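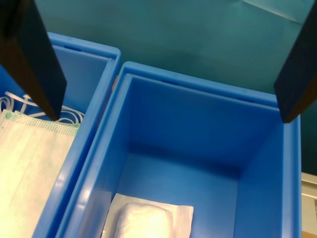 Figure 4. Wrist camera view over the two bins. Photo: Minja project / Batetti.

4.2 Picking a grasp when everything is white

I'll admit I thought the planner would be the hard part. Nope, it was perception! The face masks in the left bin of Figure 4 lie flat in a stack, pale on pale, and our first segmenter (the stock one in Drukix) kept merging them into one big blob. The ear loops made it worse, so we gave thin curly stuff its own class and told the planner to keep the fingertips away from it.

We retrained on 1,889 labeled views, with 63 held back for testing. The padded white item in the right bin was a different headache, as it sits right on top of a flat paper packet and the two share almost the same color. For pairs like that, Windico now proposes up to 21 grasps, throws out any that would bring a finger into a bin wall, and hands the rest to the controller in order of score. I still tune the wall margin by hand, and Section 5 goes into how touchy it is.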